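4. The Lending of Stage Clothes to the Omside Exhibition

4.1 Background

In this section we look at one question which the earlier studies of popular music exhibitions mostly left aside: how the objects come to the museum, and what the lenders expect in return. Our case is the exhibition on the dance halls and small concert rooms of Omside, which was shown first in the town museum there and later, in a smaller form, in Vesden and Illmont. The exhibition had 300 objects in its first form. Of these, 100 were stage clothes, and almost all of the clothes came from private persons.

The history of the concert rooms themselves is given in Section 2, and we repeat only what is necessary. The oldest of the rooms stood in a building from 1609, first a grain store and much later a hall with a stage. It was the hall that most of our lenders spoke of with warmth, even when they had played only one evening there. The other rooms were newer and less loved. One of them had a ceiling so low that the drummers complained of it in almost every interview, and the clothes from that room are, perhaps for this reason, less showy than the rest.

4.2 Material and method

We used three kinds of sources. The first is the loan file of the exhibition, with letters, loan agreements and condition reports. The second is a set of interviews with lenders, held in their homes or at the museum. The third is the visitor book of the Omside showing, which we read in full but use here only a little, as the entries are short and many are not signed.

The interviews were made in the local language and translated by the authors. We tried to keep the manner of speaking, but some jokes were lost. The lenders chose if they wanted to be named. Most did not, and we therefore write of them by the role they had in the bands, for example "a bass player" or "a singer". In two cases the role was so well known in the town that we changed it.

A word on the term "lender" is needed. In the loan file this means the person who signed the agreement. In practice the jacket or the dress often belonged to a whole family, or to a band which no longer existed, and the person who signed was only the one who had room in the attic. We keep the word for simplicity, but the reader should remember that behind one signature there were sometimes four or five opinions.

4.3 The first contact

The curator of the exhibition, Tatsuya Arai, did not begin with a public call. He wrote first to a small number of musicians whom he already knew from an oral history project, and asked each of them for one object and one further name. This method is slow. It took from January until the end of the summer before the list of clothes was long enough to fill the second room. On the other hand, it produced very few refusals. The lenders told us that they trusted the museum because a friend had already lent something.

The public call came later, as a short notice in the newspaper and on the museum's page. It brought many offers, but fewer loans. Several people offered records or concert posters, of which the museum already had more than it could hang. Others offered clothes which had been bought in a shop by a fan, and these fell outside the plan. The letters of refusal are polite, and in some cases longer than the offers they answer. – One of the refused offers, a silver coat, was later shown in Illmont after all, where the local museum followed a wider rule.

4.4 Conditions set by the lenders

The standard agreement had a page for special conditions. In the Omside file this page is empty in most cases, but where it is used, it is used with care. The conditions we found are of different kinds. Some lenders asked that the clothes should not be cleaned. A trumpet player wrote that the collar of his jacket was "the only part that remembers anything". Other lenders asked for the opposite, and were unhappy to learn that the museum does not wash or iron old textiles before display.

A further group of conditions was about neighbors in the display case. Bands which had once competed for the same evenings did not always want to stand together behind the same glass. The museum accepted such wishes when it could. The plan of the second room was changed 5 times before the opening, and the file shows that at least two of these changes had nothing to do with light or space. We find this of interest, as the finished room was praised in the press for its clear order by year. The order by year was in fact partly an order by old friendships.
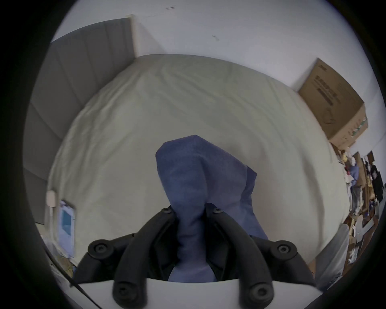
Figure 6.

Who decided how long a piece of clothing could stay on display? The textile conservator decided it, after a talk with the lender, and the limit was written into the agreement before the piece left the lender's home.

The limits were different for each material. Dark cotton and wool could remain for the whole showing. Silk, and anything with a printed pattern, was changed halfway, so that returning visitors met other clothes in the same cases. Lenders whose pieces were taken down early were told by letter. A few of them had not read the agreement closely and were hurt. A singer told us that she brought her grandchildren to see the green dress and found "a man's trousers" in its place. The museum afterward began to telephone before each change, and we found no complaint of this type from the showings in Vesden and Illmont.

4.5 Money and thanks

No lender was paid. The museum covered transport and insurance, and each lender got tickets and a copy of the catalog. In the interviews we asked if this was felt to be fair. Most lenders seemed surprised by the question. For them the value lay in the label on the case, and they could often repeat its text by heart, also the mistakes in it. Where a label had a wrong year or a wrong spelling, it was remembered with more feeling than any question of money.

The insurance value was a harder matter. To fill in the form, the lender had to write a sum. Some wrote what the cloth had once cost, some wrote what they thought a collector would pay, and one wrote that the shirt could not be replaced and left the field blank. The museum had to telephone, and a sum was found. We think that this small field in the form did more than any other part of the process to make lenders see their old clothes as museum objects, for better or worse. A guitarist said that after writing the number he did not dare to fold the jacket himself.

4.6 After the return

Not all of the clothes went home. When the showing in Illmont closed, a part of the lenders offered their pieces to the Omside museum as gifts. The reasons they gave were practical: a smaller apartment, no children with interest, moths. But several said also that the piece had "become used to" the museum. The museum could not accept everything. Its textile store is small, and it already holds the large Tamura gift of theater costumes, which fills most of the shelves.

The choice between accepted and refused gifts was difficult for both sides. It seems to us that a refusal after a loan is heavier than a refusal before it. A person whose jacket has stood behind glass for a season does not easily understand why it is no longer wanted. We would suggest that the agreement should say from the beginning that a loan gives no promise of a later purchase or gift. The present form says nothing on this point, and the curators we spoke with had each found their own way to explain it – some by telephone, some in a long letter, and one by visiting the lender with cake.

The material has a clear limit. We could speak only with those who lent, and with a small number of those who were refused. Musicians who saw the call and kept silent are not in the file, and we do not know what they have in their attics. Section 5 takes up the visitor book and asks how the clothes were seen by those who had danced in front of them.

Related items
Dance Halls and Their Neighbors: Noise Complaints in Vesden
The Tamura Gift: Notes on a Theater Costume Collection
Labels, Errors and Memory in Local Music Museums
Who Kept the Posters? Print Collecting in Illmont
Oral History with Retired Band Members: A Practical Guide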